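Notebooks > Sediment bench > September > Road dust, Mendley set

Friday, late start, furnace still cooling from the clay people's run.

Carried on with the Mendley road dust. Purpose, for whoever reads this later: find out how much of the material swept from the channel is organic, how much is mineral, and whether the fine fraction is being lost in our own handling before it gets to the balance. The last one is what has held us up. The first two will fall out of the numbers once the handling is fixed.

Drying. Trays had 72 hours in the low oven. Weighed on coming out, returned for an hour, weighed again, no change at the second decimal, so constant mass accepted. The tray at the back left corner was slow again in the check weighings and only caught up overnight. I think the fan is weak on that side. Rotate trays halfway through from now on. Bulk sample after drying and picking came to 310 g, less than I wanted but enough for one full split and one kept back.

Picking. Removed leaf stalks, two cigarette filters, a length of nylon strimmer line and a lot of what I would call bitumen crumb. The crumb is a problem. It is part of the dust if you define dust as what the sweeper collects, and it is not part of it if you want soil-like organics. It burns off with everything else. I have decided to leave in anything that goes through the top sieve and to pick out anything that does not, and to weigh the pickings separately in a labelled bag. Labelled MP for Mendley pickings. Do not throw MP away.

Site notes copied over from the field sheets so they are all in one book. Kerbed both sides, asphalt carriageway in fair condition, dashed markings. Channel blocks sound where I lifted the dust, with the joints pointed. Dust lies thickest just downhill of dropped kerbs, where the channel line is broken and the water slows. Brushed upstream to downstream each time, same brush, same dustpan, same number of strokes.
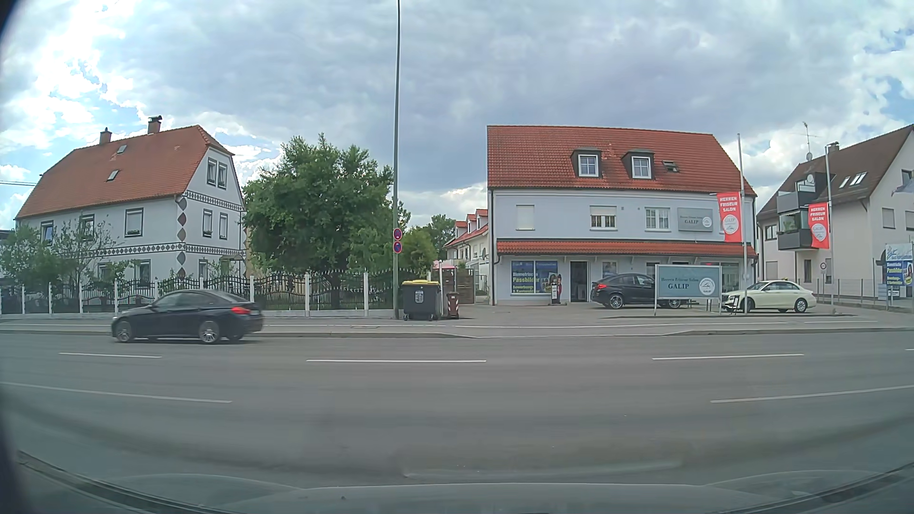
Far side of the road. The kerb dips in front of the shop.

Splitting. Used the riffle box, not cone and quarter. Ran the bulk through three times before taking the first half. The box was cleaned with compressed air between passes, and I now believe this is where some of the fines go: there was a visible film on the bench afterwards. Next time brush into the pan first, weigh the brushings, air last. The film was wiped with a damp filter paper and the paper bagged, but a damp wipe cannot be turned into a mass with any confidence, so I have written it off as loss.

Wet sieving. Soaked the working split in dispersant overnight. This is the Celline powder, made up fresh, stirred by hand. Some floc was left on the surface in the morning and needed a second stir. It went through the 38 micron sieve without blinding, slower towards the end. Held the sieve at a slight tilt and worked the jet from the high side down. Anyone repeating this: keep the jet low. I had it too high on the first attempt with the spare material and it splashed over the rim, which is a loss you cannot see in the residue and cannot recover.

Washings left to settle in the tall beakers. Still cloudy at lunchtime. I would sooner leave them than spin them, as the centrifuge tubes hold on to a skin of material that will not rinse out.

Dry sieving of the coarse part on the Vimano shaker. The clamp bars have worn and the stack walks round under vibration, perhaps an eighth of a turn over a run. No effect on the result that I can find, but the noise is worse and the lid rattles. Packed it with a ring of cut inner tube. Quieter. Miłosz Bednarek wants it replaced with proper gasket and he is probably right, but the inner tube was in the drawer.

Hand-tapped each sieve afterwards over white paper. Nothing more came through the upper ones. A few grains came through the finest, so the run time should go up. Not changed today. Want one complete set on the old timing first.

Collected from the parking area as well, for comparison. The reasoning was that standing vehicles drop oil, rust scale and whatever is packed in the arches, where a through road mostly gets tyre and brake wear and grit thrown to the edges. Dust is also much patchier on a parking surface. With no channel to gather it, it sits in the low spots and against the edge of the grass, and a brushed square a stride away can give almost nothing. 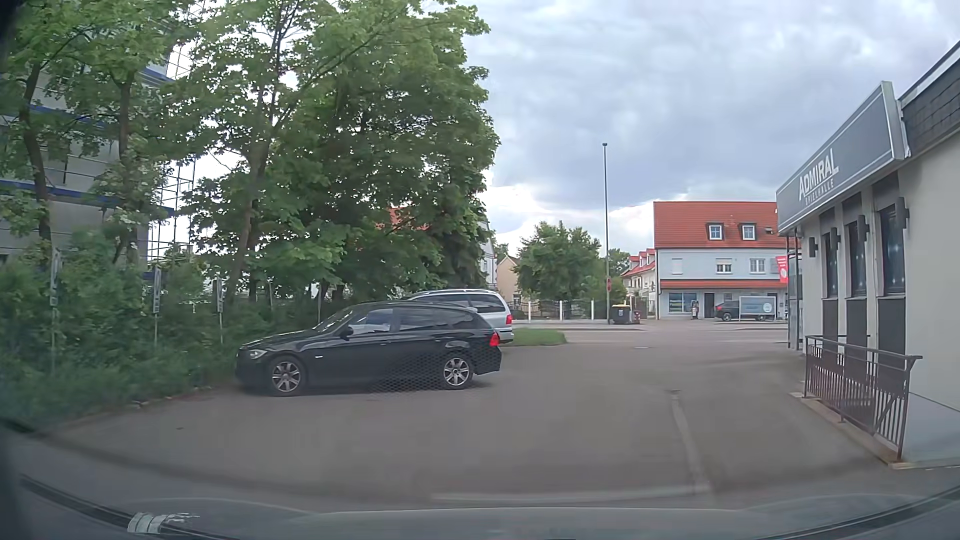 So the parking material has to be treated as a set of separate small samples and not as one bulk. I have kept them in their own bags and will dry them individually. They are light, and the balance draught matters more. Close both doors of the balance case and wait for it. The reading drifts for some time after a warm crucible goes anywhere near it.

Ignition. Furnace set at 400 and not higher, because there is crushed limestone in the mix and I do not want carbonate going off and being counted as organic. Long soak, overnight. Michalski fitted the new thermocouple in the summer and the display now agrees with the plug-in probe at the centre of the chamber. At the door it reads low, so crucibles go in the back two rows only. Blank crucible in each row. Blanks from the previous burn came back unchanged.

Residue colour from the previous burn was a dull reddish grey with black specks left in two of the crucibles. The specks I take to be bitumen not fully burnt. If they persist after a second burn I will pick one out and look at it under the low-power microscope before arguing about it any further.

Recovery on the trial split was poor. Sum of all fractions came out below the starting mass by more than I can put down to the balance. Ranked by suspicion: riffle box film, splashing at the wet sieve, material held in the mesh. Brushing the mesh from below got some of it back. The ultrasonic bath may get more, but I have seen fine mesh come out of that bath with a sag in it and do not want to pay for another.

To do:
— second burn on the speckled crucibles
— rotate trays in low oven
— gasket for the shaker lid
— decant washings when clear, not before
— ask stores for more of the small foil dishes
— write up the split procedure properly, one page

Stopped at half four. Oven on, furnace ramping, extractor left running.

Comments (4)

M. Bednarek
Gasket is ordered. Please take the inner tube off when it comes, as it sheds black bits and you are trying to measure black bits.

bench3
On the riffle box, try an antistatic wipe on the chutes before the first pass. We had the same film with fly ash and it fell by about half. Let it dry fully or it makes things worse.

Reply from author
Will try on the kept-back half. Point taken on the tube. It sits outside the lid, but I will bag a piece for reference anyway.

stores
Foil dishes are on the second shelf, behind the beakers. Sign for them this time please.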